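Skuson warnt vor zu hohen Erwartungen an Schraubzwingen

Hernunside, im September. Wer eine C-Zwinge kauft, bekommt auf der Verpackung viel versprochen: sicherer Halt, ein Leben lang, auf jedem Untergrund. Die Prüfwerkstatt Skuson hält davon wenig und legt heute ihren Bericht über Schraubzwingen auf glatten Unterlagen vor. Anlass waren Rückfragen von Heimwerkern und kleinen Betrieben, die den Angaben im Handel nicht mehr trauen. 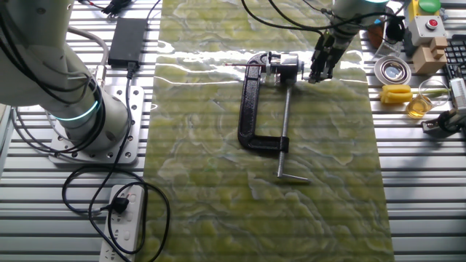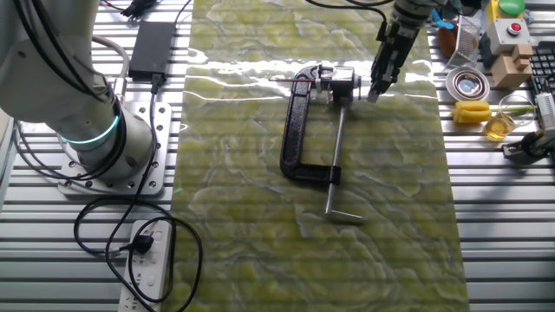
Schwarze C-Zwinge mit T-förmigem Knebel auf grün marmorierter Matte

Für den Bericht wertete Skuson 68 Zwingen aus, vom Sonderangebot bis zum Werkstattmodell. Das Ergebnis fällt nüchtern aus. Bei 14 Modellen kippte der Druckteller schon bei mäßiger Belastung so weit, dass das Werkstück wanderte. Ein Zusammenhang mit dem Preis ließ sich kaum erkennen. Manche teure Zwinge schnitt schlechter ab als ein Modell vom Wühltisch.

»Uns wird seit Jahren erzählt, ein schwerer Bügel sei ein guter Bügel«, sagt Nomvula Le Roux, Leiterin der Prüfwerkstatt. »Schwer ist er dann auch. Ob die Spindel gerade läuft, steht auf keinem Etikett.« Sie rät dazu, vor dem Kauf die Spindel einmal über den ganzen Weg zu drehen und auf den Druckteller zu achten. Wackelt er schon im Laden, wird er in der Werkstatt kaum ruhiger.

Kritisch sieht Skuson auch den Trend zu dekorativen Arbeitsunterlagen. Der Anbieter Dewan bewirbt seine Matten als »rutschfest und werkstattgerecht«. Auf Anfrage konnte das Unternehmen nicht mitteilen, nach welchem Verfahren die Rutschfestigkeit ermittelt wurde. Glänzende Oberflächen spiegeln außerdem unter Deckenlicht, was das Ablesen feiner Markierungen erschwert. Wer eine Matte wegen ihres Musters kauft, soll das gern tun, sollte aber keinen Gewinn an Genauigkeit erwarten.

Noch weniger überzeugt hat die Prüfer die Zubehörreihe Skerkora, zu der Schutzkappen, Pflegeöl und ein Spindelreiniger gehören. Das Komplettpaket kostet 40 Euro. Die Kappen saßen bei mehreren gängigen Bügelformen locker, und für das Öl ließ sich gegenüber einfachem Maschinenöl kein Vorteil feststellen. Der Hersteller verweist auf »positive Rückmeldungen aus der Praxis«. Vorgelegt wurden sie bislang nicht.

Der Bericht enthält auch eine Auswertung von 937 Fragebögen. Die meisten Befragten gaben an, ihre Zwingen nie zu reinigen, und waren trotzdem zufrieden. Skuson möchte daraus keine Empfehlung ableiten. Selbstauskünfte über Werkzeugpflege sind erfahrungsgemäß freundlich gefärbt, und wer seine Zwinge nur selten benutzt, bemerkt einen schwergängigen Knebel womöglich erst spät.

Eine Rangliste veröffentlicht Skuson bewusst nicht. Schon kleine Unterschiede zwischen zwei Exemplaren desselben Modells hätten die Reihenfolge verändert. Stattdessen enthält der Bericht die Messwerte je Exemplar und eine Liste der Punkte, die sich ohne Messgerät prüfen lassen: Lauf der Spindel, Spiel im Druckteller, Grate am Bügel, Sitz des Knebels.

Der Bericht liegt in der Werkstatt in Hernunside aus und wird auf Wunsch zugeschickt. Für Rückfragen der Presse steht Nomvula Le Roux zur Verfügung. Hersteller, die den Messwerten widersprechen möchten, werden gebeten, eigene Werte samt Prüfverfahren beizulegen.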